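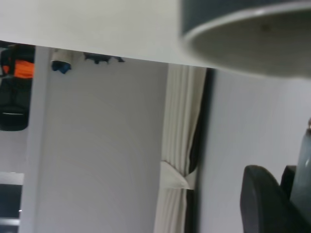

图1 腕部相机视角,Vandside 二号工位

Vandside 开放日招募现场参与者

Wokley 操作实验组将于2019年4月25日举办开放日,现招募17名参与者。内容为桌面操作演示与遥操作体验,任务对象为带柄马克杯、长柄勺和小木块。

参与条件:年满18周岁,双手活动正常,裸眼或矫正视力不影响近距离观察。无需编程基础。已参加12月场次者可再次报名,顺序排后。

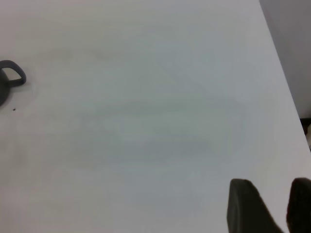

Rajput 在报名页留言询问,左利手能否操作主手,夹爪开合方向是否需要重新映射。可以。主手左右两侧均可安装,映射由现场人员切换,请在报名表“备注”栏注明。

每人操作11次,前两次为练习,不计入记录。单次操作从夹爪离开起始位开始计时,到参与者口头确认为止。中途可随时要求停止。
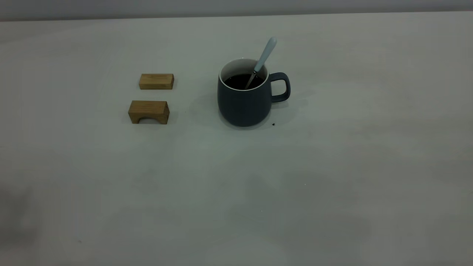
Ridatach 通讯 第17期

任务分两类。甲类为取放,勺子初始置于杯中;乙类为搁置,勺子须架在两块木块上,勺柄不得触及桌面。两类任务的先后顺序由抽签决定。杯内有深色液体,操作中洒出按失败记录,不影响报酬。

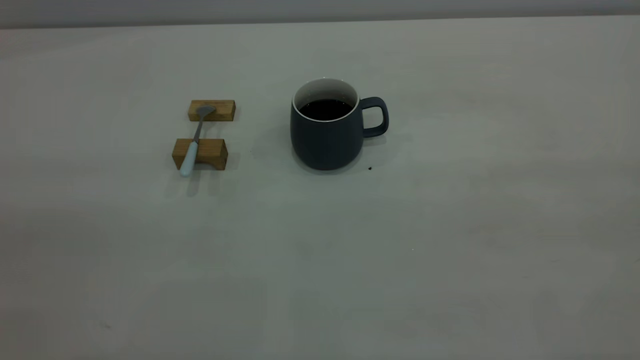
记录内容包括腕部相机与固定相机的图像、关节角度和夹爪开度,不采集参与者面部及声音。数据以编号存档,参与者可在活动结束前书面要求删除。

报酬:每人600元,完成全部操作后当场签收。交通费自理。

报名:填写 Vandside 前台或网站上的报名表,注明可到场时段。名额报满即止,录取者另行通知。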